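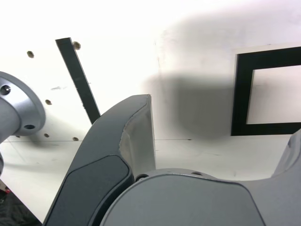 Fig. 1. White board, matte side, with the black strip running on the diagonal.

Home | Projects | Reports | Contact

January - by Lizelle Du Plessis and Chepkoech Mwakalinga

Project report: a plain work surface for the Zarndale room

What we wanted
A work surface that doesn't glare and that you can find things on. The old tabletop in the Zarndale room was shiny, and small dark parts got lost in the reflections. Budget was $200, all in.

Materials
White board, matte finish. Black strip for marking. Cleaner, cloths, pencil, long ruler. Offcuts for testing came from Brelia, left over from last term.

What we did
Cut four test pieces first and tried each one under the ceiling lights. The glossy ones were out straight away. Matte was better - shadows go soft on it and you can still see edges. It does look a bit grey in places depending on the light. We decided to live with that.

Then the strip. First plan was to put it parallel to the edge but Chepkoech wanted a diagonal so people would stop lining everything up with the side of the table. We argued over this longer than we should of. Diagonal won.

Laying it down was fiddly. Pencil line, ruler, peel a little, press, peel a little more. First go had a bubble in it and had to come off. Second go fine.

Cost
Total $188. Most of that was the board. Strip was cheap, cleaner was already in the cupboard so not counted.

Problems
- Pencil marks are hard to get off matte. Use a very light line.
- Fingerprints show near the strip.
- Didnt measure glare properly, only looked at it from a few seats. Light meter was out on loan to the Mohamedi group.

Next
Try a narrower strip. Borrow the meter. Ask the evening students if they find the grey patches distracting. Lizelle to write up the cleaning notes and pin them by the door.

This site uses cookies to remember your settings. Accept | Manage preferences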